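Small Machines, Big Crowd: A Day Among the Sweepers at Lirnent

By seven in the morning the loading doors at the Lirnent hall were already up, and the first thing I heard was brushes. Dozens of them, spinning on concrete! The floor-care corner of this spring show used to be a couple of tired booths near the snack bar. This year it filled the whole east side, and I could happily have stayed there until they switched off the lights.

The big draw was Stevow, a maker of walk-behind sweepers aimed squarely at rental yards. Their new model, the Ateş, has a 19-gallon hopper that lifts out with one pull of a lever. I tried it in a skirt and dress shoes and didn't get a speck on me. The handle folds flat, the side brush pops off without tools, and the whole thing rolls up a standard ramp into the back of a pickup (I watched a man do it while holding a coffee). Rental people love that sort of thing, and you could see it in the way they kept folding and unfolding the handle long after the demo was over.

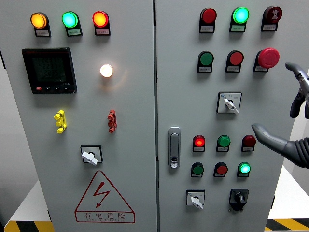
How long does the Ateş run on one charge?

Stevow says 80 minutes with both brushes down, and a spare battery slides in from the back, so a crew with a warehouse to clean can keep going through the afternoon.

Two aisles over, Bundico had brought its carpet extractors, and what a noisy, cheerful booth that was. They'd laid down strips of beige carpet, handed out cups of cold tea and invited everyone to do their worst. I poured mine in a big looping spiral. The wand has a clear head, so you get to see the dirty water racing up the hose, and grown adults were lining up for a second turn. The tank seals have been redesigned as well. Anyone who has had an extractor come back from a weekend rental leaking all over the counter will understand why that got a round of applause.

I asked about parts, as I always do. Bundico is keeping the same filter and the same belt across the range, old machines included, which should make a lot of shop managers very happy. The hose cuffs have changed, though, so check your stock before you order.

Then came the afternoon talk on rental rates, which I expected to skip and ended up loving. The room was packed, people were standing along the walls, and the argument over cleaning fees went on well past four o'clock. Should a yard charge extra for a sweeper that comes back full of wet leaves? Half the room said every time. The other half said you'd lose the customer.

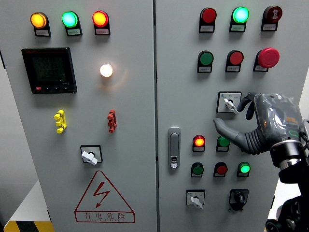 Taner Saraç told the room he had dropped the fee altogether and put a stiff brush and a hose by the return gate, and that most customers now rinse the machine themselves while they wait for their deposit. That got a lot of people scribbling.

I caught the last sweeper demo on my way out and, yes, folded the handle one more time. Stevow expects the Ateş to reach rental yards in July, in gray or a very loud orange.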